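Review: the Clurnent two-arm cleanup method

I've been reading Violeta Leiva's write-up of Clurnent since it came out, and I'm a fan! The idea is simple: one policy drives both arms, and the wrist views count as much as the head view. Training took 628 demos, all of them in lived-in homes. Over 30 trials on floor litter it beat the older Lendus baseline by 10 points, and I'd love to see that repeated elsewhere.
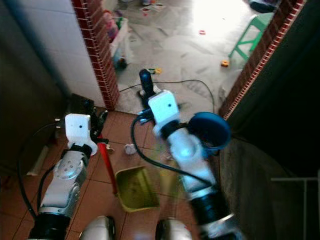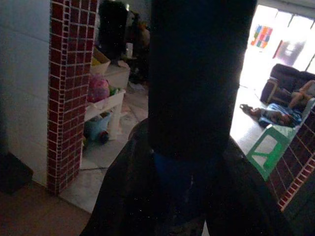 Dustpan task at the tiled doorway: head view first, then a wrist view with the green stool at right.

What won me over is how much clutter the tests allow. The weak spot is small paper scraps, and the authors give that a whole section (good for them). Setup notes are thin, though, and I needed 37 pages of appendix to find the gripper settings. Still, if you work on two-arm handling, read it and try the code.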